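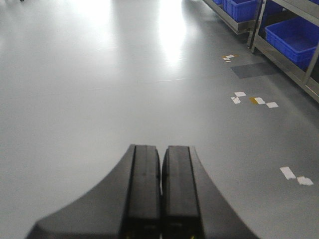 1/ 비즈 목걸이 와이어 마감에 대해 정리해 둔다. 크림프(압착 구슬)가 빠져서 돌아오는 수리품이 계속 들어오는데, 원인은 거의 같다. 대상은 나일론 코팅 스테인리스 와이어에 은 크림프를 쓰는 경우로 한정한다. 실크사 매듭 방식은 다루지 않는다.

2/ 먼저 와이어 굵기. 나는 0.38mm와 0.46mm 두 가지만 쓴다. 담수진주처럼 구멍이 작은 것은 0.38, 마노나 헤마타이트처럼 무게가 나가는 것은 0.46. 가닥 수는 49가닥을 기준으로 한다. 7가닥은 뻣뻣해서 잠금장치 근처에서 꺾이고, 한 번 꺾인 자국은 펴지지 않는다.

3/ 크림프 규격. 0.38mm 와이어에는 2×2mm 튜브형. 와이어가 두 번 통과했을 때 안에서 살짝 움직일 정도가 맞다. 헐렁하면 눌러도 한쪽 가닥만 물린다. 둥근 구슬형 크림프는 벽 두께가 고르지 않은 것이 섞여 있어서 판매용에는 쓰지 않는다.

4/ 압착은 두 단계. 크림핑 플라이어의 안쪽 홈(초승달 모양)에 물려 가운데를 누르고, 두 가닥이 홈의 양쪽으로 갈라졌는지 확인한다. 그다음 90도 돌려서 바깥쪽 둥근 홈으로 접는다. 첫 단계에서 가닥이 겹쳐 있으면 접지 말고 잘라낸다. 되살리려고 다시 벌리면 은에 금이 간다.

5/ 플라이어는 Brakeck 것을 쓰고 있다. 턱이 맞물리는 면에 유격이 생기면 크림프가 비스듬히 눌린다. 버리는 크림프를 하나 물려서 양 끝 폭을 캘리퍼스로 재 보면 된다. 내 기준은 차이 0.1mm 이하. 그 이상이면 교체.

6/ 고리 부분에는 와이어 가드를 넣는다. 가드 없이 오링에 바로 걸면 나일론 피복이 먼저 벗겨지고 안쪽 강선이 한 올씩 끊어진다. 가드는 은 925로, 0.5mm 내경. 도금 가드는 땀이 닿는 목 뒤쪽에서 색이 빨리 변해 지금은 안 쓴다.

7/ 여유 길이. 비즈를 끝까지 밀어붙인 상태에서 압착하면 줄이 뻣뻣하게 서고 구슬끼리 와이어를 씹는다. 45cm 목걸이에서 2mm를 남긴다. 원석 구멍 가장자리가 날카로운 로트라면 3mm. 손으로 둥글게 말았을 때 각이 지지 않고 떨어지면 맞는 값이다.

8/ 인장 시험 얘기. 작업대에 고리를 걸고 반대쪽에 추를 달아 둔다. 이번 로트는 시편 300개, 추 2kg, 유지 시간 10분. 이탈한 것이 세 개였고 셋 다 4번에서 말한 가닥 겹침이었다. 와이어 자체가 끊어진 경우는 없었다.

9/ 시험 방식은 Yen-ting Fung 씨의 공방 노트를 참고했다. 원문은 추를 순간적으로 떨어뜨리는 충격 시험도 같이 하는데, 나는 정적 하중만 했다. 충격값이 필요한 사람은 따로 해야 한다. 정적 하중을 버틴 시편이 충격에도 버틴다는 보장은 없다.

10/ 와이어 끝 처리. 압착 후 남는 꼬리는 비즈 안으로 2cm 이상 넣고 자른다. 바짝 자르면 피부를 긁는다. 구멍이 작아 두 가닥이 안 들어가는 구슬이 끝에 오면, 순서를 바꿔서 3mm 은볼을 두 개 먼저 배치한다. 구멍을 리머로 넓히는 방법도 있지만 진주 외에는 권하지 않는다. 건식으로 갈면 마노는 가장자리가 깨진다.

11/ 크림프 커버는 장식이다. 강도에는 영향이 없다. 3mm 커버를 씌우면 은볼과 크기가 맞아서 겉보기에 구분이 잘 안 된다. 닫을 때는 플라이어 바깥 홈으로만, 힘을 나눠서 두세 번.

12/ 재료 기록. 와이어는 Alell 49가닥 0.38mm, 크림프와 가드는 Amin 은 925. 같은 Amin이라도 9월 입고분은 튜브 벽이 조금 얇아져서 압착 힘을 줄여야 했다. 로트가 바뀌면 시편 다섯 개 정도는 먼저 눌러 보고 시작할 것.

13/ 질문이 온 것에 답. 접착제를 크림프에 추가로 넣느냐: 안 넣는다. 순간접착제는 굳으면서 와이어를 딱딱하게 만들고, 그 경계에서 꺾인다. 낚싯줄로 대체되느냐: 원석에는 안 된다. 늘어나고, 구멍 모서리에 쓸려 끊어진다.

14/ 수리 의뢰품은 와이어 전체를 교체한다. 끊긴 쪽만 다시 누르면 반대쪽이 몇 달 안에 같은 식으로 나간다. 구슬은 빼는 순서대로 비드 보드에 놓고, 색 농담이 있는 줄은 분해 전에 사진을 찍는다. 지난번 헤이시 비즈 목걸이는 구슬이 378개였고, 그중 금 간 것 네 개는 같은 두께로 골라 바꿨다.

15/ Dramville 도안의 3연 목걸이는 연마다 길이가 달라서 7번의 여유값을 그대로 쓰면 안쪽 줄이 뜬다. 줄별 수치를 아직 재는 중이라 정리되면 이 타래 밑에 붙이겠다.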